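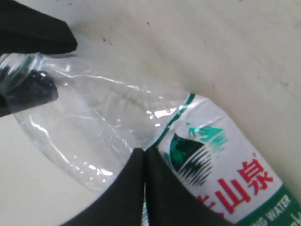
Le centre de tri de Lestville ouvrait ses portes au public le 15 décembre 2022. La visite dure deux heures et part du quai de déchargement, où arrivent les bacs de Galtholm et de Blackwood. Le site traite près de 3 000 tonnes d'emballages par an. Le bruit est fort et on suit mal les explications près des tapis.
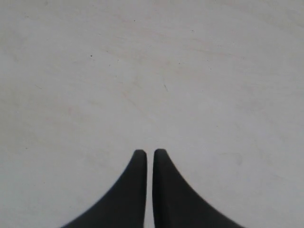

Infos pratiques

Inscription en mairie, chaussures fermées obligatoires. Le parking est petit, mieux vaut prendre le car depuis Galtholm. Prochaine ouverture en juillet.

À lire aussi
- Visite de la verrerie de Vullis
- Blackwood : la foire aux plants
- Le moulin de Galtholm

Contact | Mentions légales | Haut de page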